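Stories > Short fiction > The Grape Shelf

The Grape Shelf

The shop that wasn't a shop opened at nine, and I was usually there before that because of the bus. It stood at the back of a long building on the Pernell estate. It had crates for shelves and a till that didn't take money, and everything in it was plastic.

I had come from a real greengrocer's. I had worked there since leaving school, and when it closed I thought I would go to a supermarket like everyone else. Instead I answered a card that said Ornutent wanted a person who knew produce. At the interview they asked me how I would stack pears. I said stalk up, and never against a banana. They wrote that down.

The job was to keep the place looking like a shop. In the evening I put everything back in its crate, and in the morning I faced it up. I wiped the pumpkins. I threw out anything split. I was also meant to say when something looked wrong, and at first I said so a good deal. The lettuce leaves were too light. The peaches were the size of apples and could be taken for apples, and I had to look twice myself.

The grapes were good, though. I will give them that. They had come from a firm called Geda, and whoever made them had looked at a grape. They had a milky look to them, as if they still had the bloom on, and I never managed to wipe it off. The first week I smelled them, when the place was quiet. They smelled like a new shower curtain.

At home I had a habit of telling my mother what had been sold that day. She had asked me every evening for years, when there was a real shop, and she went on asking. I didn't like to say that nothing was sold. I told her what had gone in the basket.

"Grapes," I said.

"Red or white?"

"Both."

"That'll be for visitors," she said.

She liked to work out the customer from the shopping. A pepper and a pumpkin meant soup. Grapes meant visitors or hospital. Two peaches meant a couple, or one person who was going to have the other tomorrow.
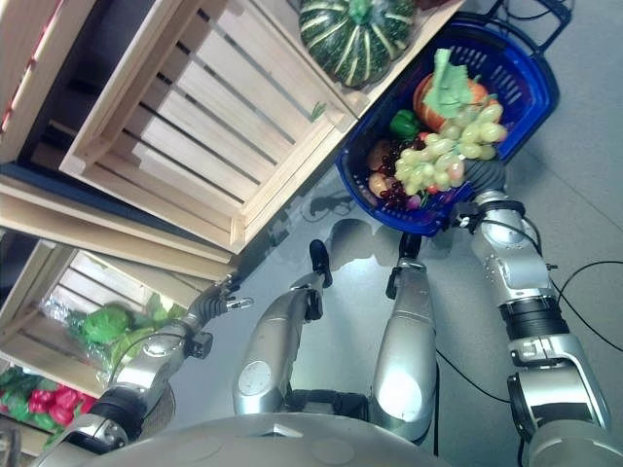
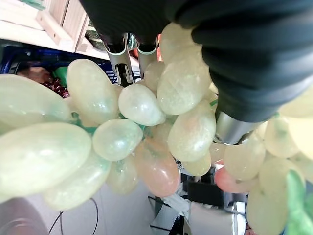
She wanted to know what the grapes had cost. I had to think. There was a price card in a drawer at the old shop, and I gave her the price from that, which was 90 pence too cheap by then, and she said it was daylight robbery. She was pleased. She had always liked things to be too dear.

It went on like that through the summer. I would come in, hang up my coat and ask her if she had eaten. Then she would ask me what had gone. Some evenings I made up a little. I said there had been a run on squash. I said we had sold 20 lettuces before dinner time and I had been run off my feet. She said people were fools for lettuce in hot weather.

Then one evening she said she would like some of the grapes.

I said I would bring her some. In the morning I meant to stop at the supermarket by the bus station on my way home, and in the evening I forgot, and it was shut by the time I remembered. The second day I remembered and they had only black ones with seeds. She had asked for white. I stood there for a while and then I went back to the bus.

On the third day I stayed behind after the others had left. I did the crates. I put the peppers in with the peppers. The green grapes I held for a bit. There were a few in the bunch that had gone pink, as they do on the side that gets the sun, and I thought she would notice that and remark on it. I put them in my bag under my cardigan.

The bus took 20 minutes and I kept my hand on the bag.

I washed them. I don't know why I did. I ran the cold tap on them in the colander and set them on the blue plate, and I took the plate in and put it on the arm of her chair. She looked at them for a long time. She turned the bunch over and found the stem, and she pressed one of the grapes with her thumb.

"These are for show," she said.

I said yes, they were.

"You should have said. I'd have put my teeth in for nothing."

She kept the plate by her all evening while the television was on. When I went to take it away she said to leave it, they looked nice under the lamp. So I left it.

In the morning I was on the early bus. When the man from Weerakoon came round with his list I told him we were a bunch of grapes short, and he asked me what colour, and I told him white.

More short fiction
The Man Who Kept the Lift
Nine Coats
A Room Over the Chemist's
September, With Ladders

Contact us | Copyright of each story remains with its author | Back to top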